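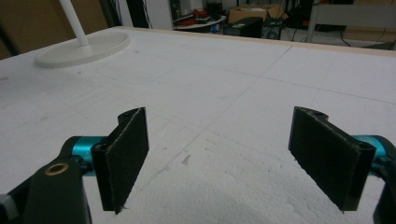
Comparing Two Finger Pads on a Hand-Held Gripper
Project report, Clultcombe workshop course
Lilla Szűcs
11 October 2024

1. What I set out to do

The course handout offered a choice between "a modest comparison" and "an ambitious build." I had seen what the ambitious builds looked like by June, mostly in boxes, so I picked the comparison.

The question was whether the pads on a hand-held gripper matter as much as the person squeezing it. The gripper is the shared one we call Latirley, with two black finger pads on teal joints. I tested the dark matte pads it normally wears against a set of smooth printed ones I made myself, which I named Deter before I knew how well the name would fit.

2. Setup

All trials were done on the white foam tabletop. Foam is kind to dropped objects and unkind to anyone hoping for a flat surface. It has a beaded texture, and small things settle into it at whatever angle they like. I kept the desk lamp at the back corner and did not move it between runs, although it had no opinion on the outcome.

The gripper camera recorded each attempt. Tsegaye, my lab partner, placed the objects so that I could not give my favorite pads the easy ones. The objects were a dry sponge, a marker, a steel hex nut and a plastic spoon.

An attempt counted as a success if the object was lifted clear of the foam and stayed up until Tsegaye finished saying "okay." He says it at a fairly steady speed. I admit this is not a standard unit.

3. Results

Each set of pads got 65 attempts, with the same order of objects.

Matte pads: 61 held
Smooth pads: 9 held

I expected a difference, but I had also expected to need a statistics section. The smooth pads held the sponge, and the sponge was doing most of the work. The marker rolled out every time. The hex nut could be pinched, but it slid free as soon as my wrist tilted.

The matte pads lost 4 attempts, all on the spoon. In 2 of those I had closed on the thin part of the handle and twisted too early, and I blame myself. The other losses I blame on the spoon.

4. Problems

The lower tips of the pads are starting to fray. I don't know how much of that was there before I began, because I did not think to check. Anyone repeating this should look at the tips first and write something down.

My grip also got better with practice. I ran the smooth pads second, so practice should have helped them. It did not show.

5. Next steps

I would like to try a thin rubber layer over the smooth pads and repeat the marker runs. Tsegaye wants a softer spring in the trigger, mainly for the sake of my thumb. The smooth pads are in the drawer under the printer, labeled, if somebody needs a pair of very small rulers.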